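Turkunstead Invitational

The Turkunstead Invitational is an international tournament for young weightless-division wrestlers, a phrase its founders used to mean that entrants are sorted by age and not by what they weigh. It is held each November in the town of Turkunstead and is open to athletes under 18. The tournament is best known outside wrestling for its long and unsuccessful effort to be recognized by anybody larger than itself.

Origins

The event grew out of a school meet run by the wrestling coach Da-eun Ko, who had been turned down as host of a regional championship on the grounds that the town had one hotel. Ko wrote back that the hotel was a good one. The reply to this letter has not survived, but the following year she held a tournament of her own and invited 4 national federations. Two sent teams, one sent its regrets, and one sent a bill for considering the matter.

Early meets used a single mat borrowed from the high school, which wanted it back by Monday morning practice.

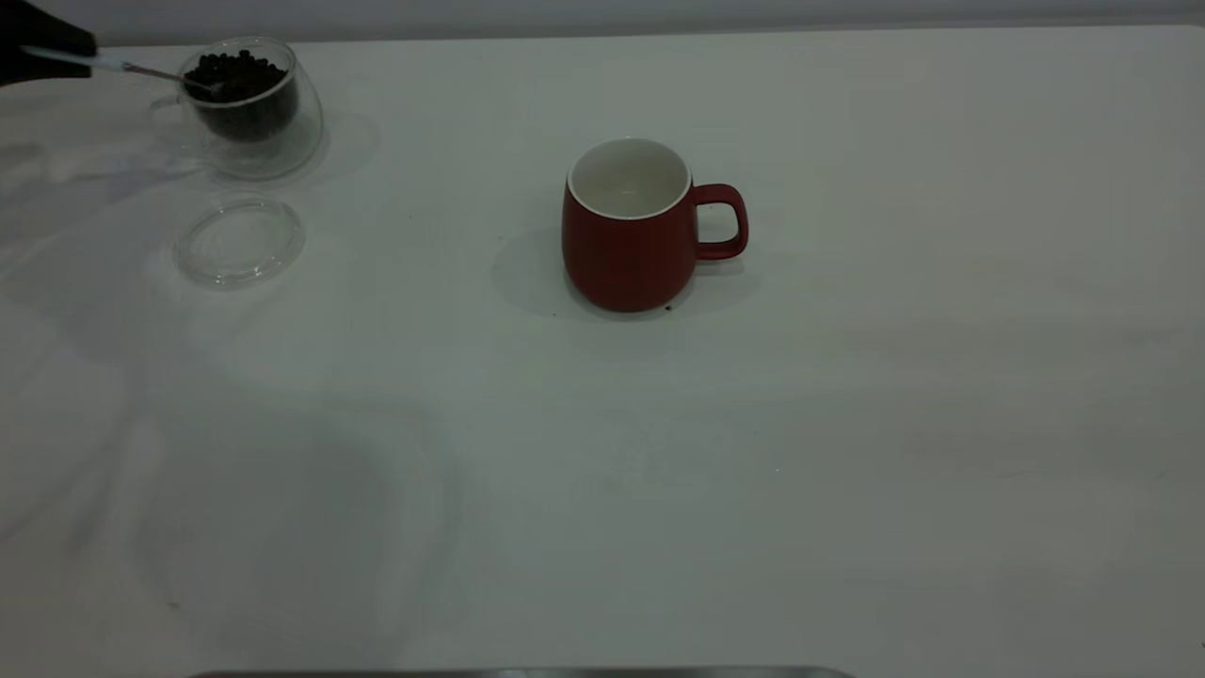
Age sorting proved popular with small delegations, who could enter whoever they had, and unpopular with anyone drawn against the heavier boys from the coast. A rule allowing a wrestler to decline one bout without penalty was added in the third year. It remains in force and is known among the athletes as "the dentist," after the excuse given by the first person to use it.

Recognition dispute

The organizers have applied 4 times for a place on the international junior calendar. The first application was rejected for lacking a weight table. The second included a weight table, copied from another event, and was rejected because the tournament did not use it. The third was approved by a subcommittee that turned out to have been dissolved the previous spring, and for eleven weeks the Invitational enjoyed full standing in the eyes of six people with no authority to grant it. Ko had new letterhead printed during this period, and the leftover stock is still in use.

The fourth application is under review. It has been under review for longer than some of the current entrants have been alive.

Sponsorship

Folteck, a maker of gym flooring, became title sponsor after the original mat split during a semifinal. Its contract called for the company's name to be spoken before each bout, a clause the announcer satisfied by saying it very quickly. Punutel replaced Folteck as the main backer and paid for a live broadcast, which drew 900 viewers on its first outing and 700 on its second. The company described the audience as stable.

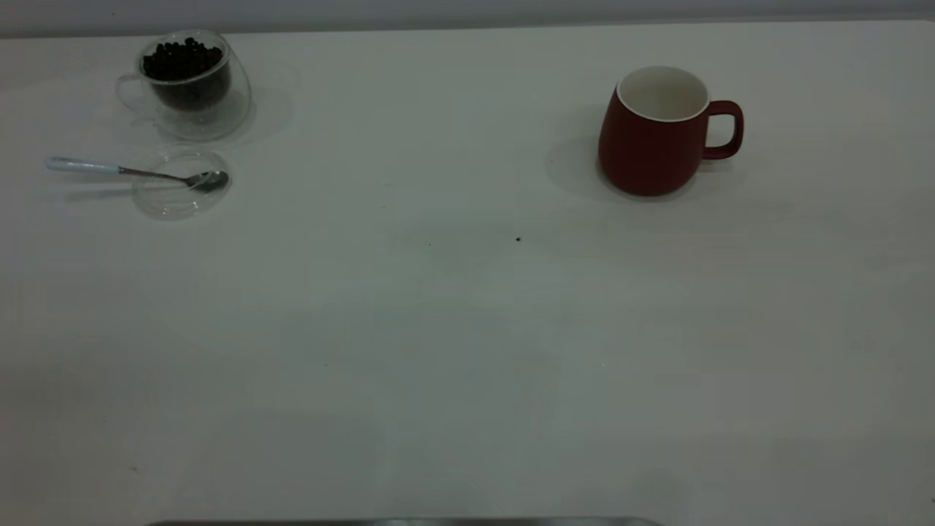

Venue

The tournament moved from the high school to Myung Hall, a former roller rink with good parking and poor heating. Two mats can be laid side by side there, and bouts on both are started by the same bell, with predictable results. Delegations are housed with local families when the hotel is full, an arrangement the program calls cultural exchange.

Format

Bouts consist of two periods with a short break. Ties are settled by a third period, and after that by the referee, whose decision is final and whose car is parked close to the door. Medals are given in each age group, along with a team cup that has twice gone home with the wrong team.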